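Cable-sorting robots draw visitors to Wekness open day

More than 200 people went through the doors of the Parry building in Wekness on Friday, when the automation firm Sallero held its first open day since moving there. The final count at the desk was 218.

Most of them headed for the cable bench, where two robot arms share one rail and work over a white table. The task on show is sorting lengths of cable and wire into small plastic baskets. Demonstrations ran for 20 minutes each, with a short break in between for questions.

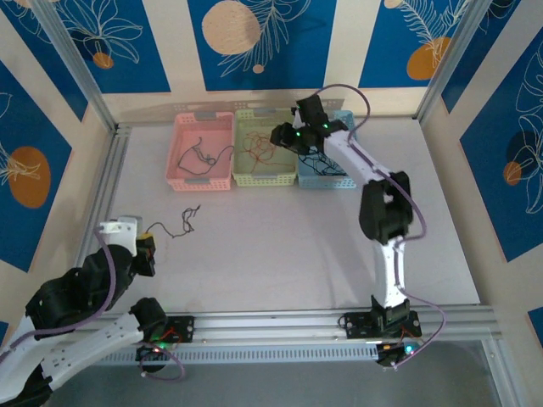 Why is cable hard for a robot to handle?

It bends differently every time it is picked up, so the arm cannot simply repeat a stored movement and has to work out a fresh grip for each piece.

Leire Sarmiento, who leads the project, told visitors that the team had put 300 practice runs through the bench before the day. "Thin wire is still the worst," she said. "It catches on the side of the basket, or it comes up with another piece attached."

The software behind the bench is called Kurach and was written in-house by a team of 11. Sallero hopes to try it at a repair workshop in September, though no agreement has been signed.
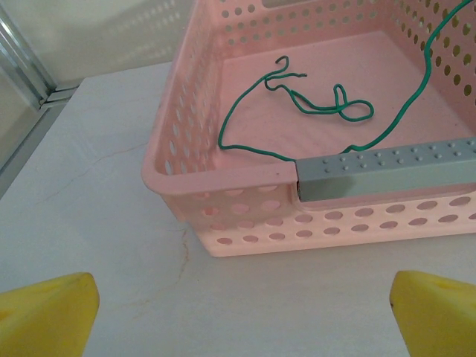
Green wire in the pink basket at Sallero's cable bench.

Schools wishing to arrange a visit can leave their details at the Parry building reception. The next open day will be in the spring.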